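Notes from the Gavia side of the fence
January 17, 2025

Well, the elk crossing on Caneck Road finally has a date! If you've driven out past the Prokier turnoff this winter you already know why I've been going on about it. The herd comes down off the ridge at dusk, wanders across two lanes of blacktop to get to the creek, and then wanders back again before sunup. I've sat there with my flashers on more times than I'd like, waiting on the last few stragglers (there's always one that stands in the road and thinks about it).

The county plan is pretty simple. They'll run 3,362 feet of eight-foot fence along the west shoulder, and leave one wide gap at the bottom of the hill where the sight lines are good. New flashing signs go up on both sides of the gap, and the speed limit drops to 35 after dark. Work starts in September, once the calves are big enough to keep up with their mothers.
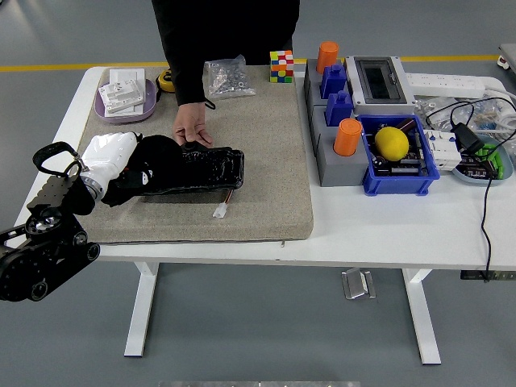

I went to the open house at the Chong Valley grange hall expecting a fight, and it was mostly polite. The ranchers on the creek side want to know who fixes the fence when a tree comes down on it, and that's a fair question – the old stretch by the gravel pit has been lying flat for 2 years. A few folks from up Gavia way think the gap is in the wrong spot and the elk will just walk around the end of the fence. They may be right! Elk didn't come to the meeting.

I'm for it, mostly. My one gripe is the lower speed limit, which I can't see anyone paying attention to unless a deputy parks out there now and then. I said so on my comment card, and I wrote small so it would all fit.

If you want to put in your own two cents, the cards are at the Prokier feed store by the register, and the county is taking them through the end of the month. You can also sign up there to help pull the old barbed wire this spring. Bring your own gloves, the good thick ones – that stuff is nasty.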